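왕골자리 밑에 누렇게 밴 자국, 어떻게 빼나요

plillura 22.5.27.

여름 준비한다고 침대에 깔던 왕골자리를 꺼냈는데 가장자리 쪽에 누런 얼룩이 있고 냄새도 좀 납니다. 작년 7월에 쓰다가 그대로 말아서 장롱에 넣어 둔 게 원인 같습니다. 물걸레로 한 번 닦았는데 얼룩은 그대로입니다. 세탁소 두 군데에 전화했더니 자리는 안 받는다고 합니다. 크기는 퀸 사이즈이고 뒷면에 부직포가 붙어 있습니다. 락스를 써도 되는지, 아니면 그냥 새로 사야 하는지 궁금합니다. 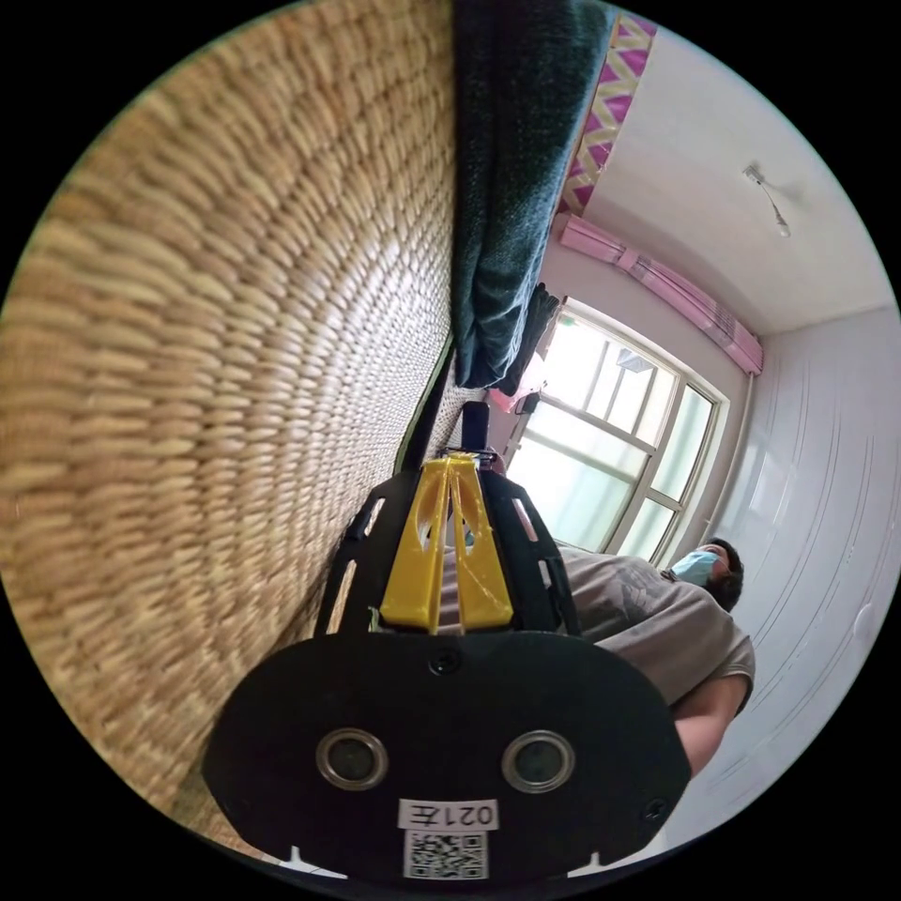
Rianne Postma
락스는 쓰지 마세요. 왕골은 표백제가 닿으면 색이 얼룩덜룩하게 빠지고 결이 부서집니다. 저는 이렇게 합니다.

먼저 청소기로 결 방향을 따라 먼지를 빨아들입니다. 미지근한 물 1리터에 식초 네 숟가락을 타고 수건을 적셔서 꼭 짠 다음 결대로 닦습니다. 문지르면 보풀이 일어나니 누르듯이 닦으세요. 바로 마른 수건으로 한 번 더 닦고, 그늘에 세워서 12시간 정도 말립니다. 부직포가 붙은 제품은 뒷면이 늦게 마르니까 중간에 한 번 뒤집어야 합니다.

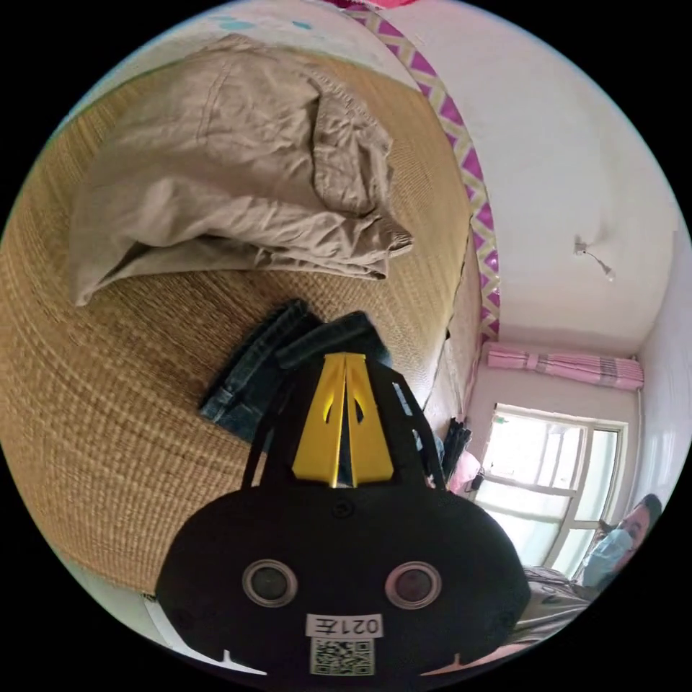

침대 위 자리와 청바지

냄새는 이걸로 대부분 빠집니다. 누런 자국은 습기 때문에 생긴 거면 조금 옅어지는 정도이고, 완전히 없어지지는 않습니다. 검은 점이 보이면 곰팡이니까 소독용 에탄올을 천에 묻혀서 따로 닦으세요. 안 보이는 구석에 먼저 시험해 보시고요.

보관할 때는 접지 말고 말아서 세워 두세요. 비닐로 싸면 습기가 안 빠져서 또 같은 일이 생깁니다. 면 이불보나 신문지로 싸는 게 낫습니다.
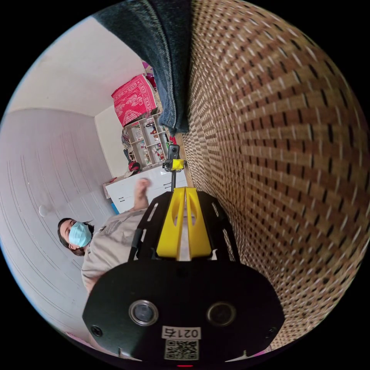

신문지는 한 달에 한 번쯤 갈아 주면 되고, 장롱 바닥에 바로 세우지 말고 나무토막이라도 하나 받치세요. 장마철에는 장롱 문을 가끔 열어 둡니다.

grerkham12
저는 베이킹소다 뿌렸다가 결 사이에 하얗게 껴서 고생했습니다. 비추합니다. 그냥 햇볕에 말리면 되지 않나요?

Rianne Postma
직사광선에 오래 두면 말라서 갈라집니다. 오전에 잠깐 정도는 괜찮습니다.

plillura
답변 감사합니다. 에탄올은 집에 있어서 식초물로 먼저 닦아 보고 안 되면 써 보겠습니다.

조회 1,157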